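Dusting under the low stuff -- chairs, ottomans, bed edges

10 February 2025

Quick one today, got 88 emails sitting here after the vacuum post and most of them ask the same thing. How do you get under furniture you can't lift? So. Dusters.

Start high, finish low. Old rule, still good. Shelves, top of the TV, nightstand, then the chair, then the floor edge. If you do the floor first you'll do it twice.

Dry duster for the fabric front of a chair. Never damp. Damp plus lint makes gray paste and it goes right into the weave. Ask me about the Duan loveseat. Or don't.

Fluffy ones with lots of loose strips beat the flat pads for this. The strips get in where the seat meets the floor. Push in flat, drag out slow, don't flick. Flicking just sends it over to the bed.

White shows you when it's done. I know the colored ones look nicer in the closet. But with white you see every speck and you know when to quit using that side. Turn it over, keep going.

White duster by a gray carpet or rug, white duster by gray upholstery, fringed white pillow by a gray armchair:

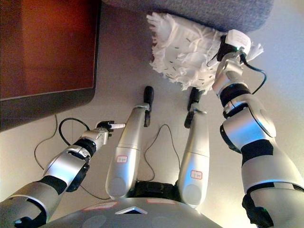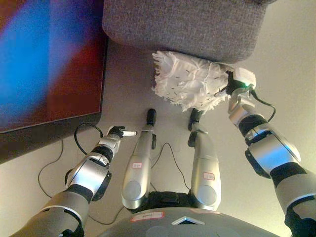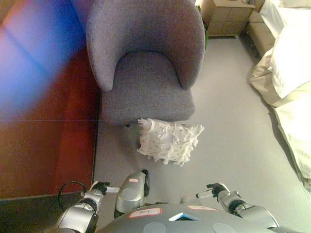
Bedding next. Tuck the duvet up on the matress before you start, all the way round. If it hangs to the carpet it collects whatever you push toward it, and then you're sleeping with it. Two minutes. Untuck when finished.

Carpet line along the bed -- vacuum with the crevice tool, no brush. Brush head rides up on the pile and misses the last inch. I did it wrong for years.

TV screens. Set off and cooled down first. Clean microfiber, NOT the duster you just had on the floor. Grit scratches. Keep one cloth for screens only and write SCREEN on the tag in marker.

Cables on the nightstand: unplug, wipe with a barely damp cloth, let dry, plug back in. Velcro tie if there's more than two.

Washing the duster head. Check the label, some are throwaway. If it's washable: shake outside, hand wash cool, drop of dish soap, squeeze, hang up. No softener, it coats the strips and they stop grabbing. No dryer either, mine came out like a bird nest.

How often? Under the chairs every other week here. With a dog, weekly. Behind the bed once a month if I remeber.

Somebody asked about the Fitus long handle vs the Culodeck one. Fitus bends more, good for ottomans. Culodeck is stiffer and better up high on ceiling fans. Both fine. Buy whichever one's on sale.

Still to come in February -- lampshades, and that window track thing I promised.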